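The week the stacker stopped letting go

I promised an update on Trekitz, and what an update! We lost two days to the strangest fault I have met since I started on this project, and I enjoyed nearly every minute of it.

Quick refresher for new readers. Trekitz is our plate-stacking arm. It learns from recordings of people doing the job by hand, and it does it in a test kitchen over at Prerninstead. By last week it had 94 clean stacks in a row and I was walking around telling everyone who would listen (sorry, everyone).

Then on Monday it set a plate on the pile, perfectly level, and didn't let go. It just held on. After 18 seconds the watchdog timed out and did what I had told it to do back in the spring, which was to lift the arm to the home position. With the plate still in the fingers! The fingers then opened at home, as they should, and that was the end of the plate. It came down on the far side of the guard, so no one was near it, but I have swept up bits of china in places I didn't know the room had.

My first guess was the force sensor at the wrist. I swapped it, ran the job again, same thing. Second guess was the new fingertip pads from Sperling, which are grippier than the old set. Also innocent. So I went back to the recordings and watched people stack plates for most of an evening, which is more absorbing than it sounds - everybody has their own way of doing it.
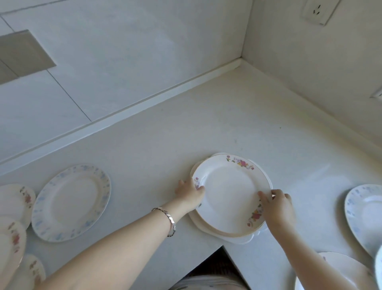
Amerley Dankwa wrote back within the hour to say that I was looking at the wrong end of the problem. Her point was that people keep hold for a moment after the plate is down, while they feel whether it has settled, and that the controller had learned the holding part very well and the letting go hardly at all. She also asked, quite sharply, why a timeout should ever move an arm that still has something in its grip.

She was right on both counts. When I pulled the training clips apart, over 3000 of them ended before the hands had left the plate. My trimming script had been cutting on "plate stops moving" and throwing the release away. One line in a script I wrote on a train!

The clips are being recut now, and the watchdog has new orders: stop where you are, hold, sound the buzzer, wait for a person. I tested that with a plastic plate (lesson learned) and it sat there beeping like a champ.

Retraining runs over the weekend. If it behaves, we go back to real china next week, starting with short stacks.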